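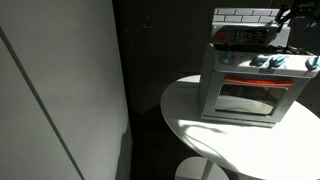 The oven on the round table, afternoon.

LINE ITEMS

The budget was due at five and Urmas Rozīte had written one word of it, which was Budget.

He had the laptop on his knees. No desk at Furkotside yet, the desks were in phase two. Phase two was also in the budget. He typed Desks, then deleted it, then typed it again lower down where it would look less important.

"Arms," said Olteanu from the floor. She was lying on her back under the bench with a flashlight in her teeth, so it came out "Arnth."

"I know arms."

"Put arms first."

"I'm putting arms first."

He put arms first. One arm, Wudent, with gripper, the one they had. It was on loan until the end of the month and after that it was either theirs or it went back in its crate, and the crate was still in the hallway, lid off, like it was waiting. Everyone walked around it. Somebody had started keeping umbrellas in there.

The quote from Wudent was 23 pages. He had read seven. Page one was the price, and the other six were things that were not included in the price. Mounting plate. Cable set, long. Cable set, short. Training day, on site, lunch not provided. A replacement finger pad, sold in packs of 100.

"Who needs a hundred finger pads?" he said.

The flashlight came out. "How many have we gone through?"

"Two."

"Since when?"

"Since February."

"So buy the hundred. We'll be fine till we're dead."

He wrote Finger pads (100) and then sat looking at it. Melleck would circle that. Melleck circled things in green pen, on paper, and scanned the paper, and sent it back sideways. Last year she had circled a kettle. The kettle had been eleven lines down in a very long list and she went to it like a dog to a dropped sausage. Why does the lab require hot water. No question mark, even.

And now the oven.

He looked over at it. White table, big bar of sun across it, the little oven sitting there with its blue knobs and its orange handle as if dinner was at six. He'd bought it himself, secondhand, from a woman two streets over who kept asking how old his daughter was. He didn't have a daughter. He had said four. He'd felt bad about it the whole way home, with the thing on his lap on the bus, and a small boy across the aisle staring at him with real hatred.

But it was a good oven. It had a door. It had knobs you could turn. The arm could reach it, and if the arm pulled too hard then what broke was a toy. A real oven, built in, with the electrician and the hood and the fire inspection, was a line he had priced once late at night and then closed the window on very fast.

"What do I call it?" he said.

"Call what?"

"The oven. For Melleck."

Olteanu slid out from under the bench. There was dust all down one side of her hair. "Scaled appliance fixture."

"She'll ask."

"Household interaction test article."

"She'll definately ask."

"Then call it a toy oven, Urmas, and ask for six more."

He laughed, and then he didn't, because six more was right. Or a fridge. A sink. You couldn't teach the thing a kitchen from one oven. It would learn that one handle, orange, at that height, and the first time it met a silver one it would stand there like a man in the wrong house. They'd both said so, at length, in the proposal, in a paragraph he'd been proud of. Variety of objects. He had used the word crucial.

So. Toy oven, 7. Toy sink. Toy fridge. He looked up prices. They were nothing, they were lunch money. All seven ovens came to less than the short cable. He checked that twice and got a kind of cold feeling, because he knew exactly how it would go. The arm cost what a car cost and Melleck would pass it without a mark, since an arm sounded like something a lab would have. Then she'd get to the ovens and out would come the green pen.

3:40.

"Move them next to the arm," Olteanu said, reading over his shoulder. She smelled of solder. "Same heading. Arm and things the arm touches."

"Is that allowed?"

"Who's going to stop you? You type, it stays there."

He moved them. He moved the desks as well while he was at it.

"The arm doesn't touch the desks."

"It might."

"Urmas."

He moved the desks back.

Then the service contract. Three years or one. Three was cheaper per year, but it meant saying out loud that they would be here in three years, and he hadn't signed for anything that long in his life, not even a phone. He thought about the crate. He thought about it going down in the elevator with the umbrellas still in it. The quiet in here after. The two of them and a table.

"If they say no," he said.

"Then they say no."

"Would you stay?"

She was picking dust out of her hair and flicking it at the wall. Took her time. "Ask for the three years," she said.

He put three. The total at the bottom jumped and went red, because he had set it to go red back when he was a more careful person. He turned that off.

4:15. Notes column. Melleck liked a notes column. Next to the arm he wrote Currently on loan, see attached. Next to the finger pads he wrote Minimum order quantity, not our choice. Next to the ovens he wrote four sentences, took out three, and was left with: These are toys. We need them.

It looked thin. It looked like something a kid would write. He left it in.

"Kettle?" said Olteanu.

"No."

"Put the kettle."

"She's already said no to the kettle."

"She said why. That isn't no. You never answered her."

He scrolled back through a year of mail and there it was, sideways, green. Why does the lab require hot water. He'd never written back. He'd just taken the line out, the same afternoon, and they had been drinking tap-water coffee ever since like a couple of camels.

He added Kettle. In the notes he put: Tea.

Sent it at 4:52 with the wrong year in the file name, then sent it again.

The answer came before he'd got the lid of the laptop shut. One line, no scan, no pen.

How big is the oven.

He held the phone out to Olteanu. She wiped her hands down her jeans and went to find the tape measure.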